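Held-out error falls but transparent objects still fail: what is the policy missing?

Posted in Manipulation and Learning, November 22, 2021
Tags: imitation learning, hand-held grippers, bimanual, transparent objects

Cempaka Lumbantobing

I am trying to reproduce the bimanual result from the Gape method, in which a policy is trained only on demonstrations recorded with two hand-held grippers and then run on a pair of arms. We have 173 demonstrations of handling clear plastic jars and 108 of the same task with opaque tubs. Training is identical for both sets, with a prediction horizon of 12 steps.

Held-out action error is nearly the same for the two sets. On the arms, the tubs succeed in most trials. The jars do not: the left gripper takes the neck correctly, then the right gripper closes too early or stops short of the body.
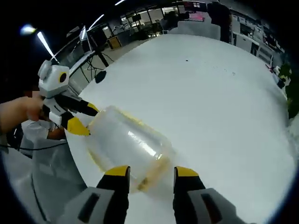
I have checked the calibration between the two grippers and the drift is below 5 mm over a full episode. Finger width is logged from the same clock as the video. I have also trained for twice as long, which lowered the held-out error again and changed nothing on the arms.

Is this a known limit of the method, or should I be looking at how the demonstrations were split?

Vusumuzi Sibiya

Look at the split first. If you divided by frame or by short segment, neighbouring frames from one episode end up on both sides and the held-out error tells you very little. Divide by episode, and then by individual jar, so that at least one jar never appears in training.

The second point is highlights. On clear plastic the strongest edges are often reflections of the ceiling lights, and they move with the camera and not with the object. A policy can learn to time the closing of the right gripper from a highlight, provided the lights stay where they were. We saw this in September with Kalero data recorded in a single room. Masking did not help. Recording roughly a third of the episodes under different lighting did, and so did turning the table position between sessions.

Also report the error over the closing steps alone. Averaged over an episode, the approach dominates and hides it.

mimside_user

Had the same with bottles. Just use opaque ones, or put tape round them.

pitel_k

Tape will get the success rate up but then it is no longer a transparent object result, so it depends what you want to claim. As a diagnosis it is useful. Tape one jar, run the existing policy without retraining, and see whether the early closing goes away. If it does not, I would check the latency on the right arm. Ours was late by a constant amount and it only showed on tasks where both grippers had to meet on one object.

Cempaka Lumbantobing

The split was by segment. I have redone it by episode and the jar error is now well above the tub error, so the two sets were never as close as I thought. Right arm latency measured the same as the left. I will record under changed lighting next and add the closing-step error to this thread.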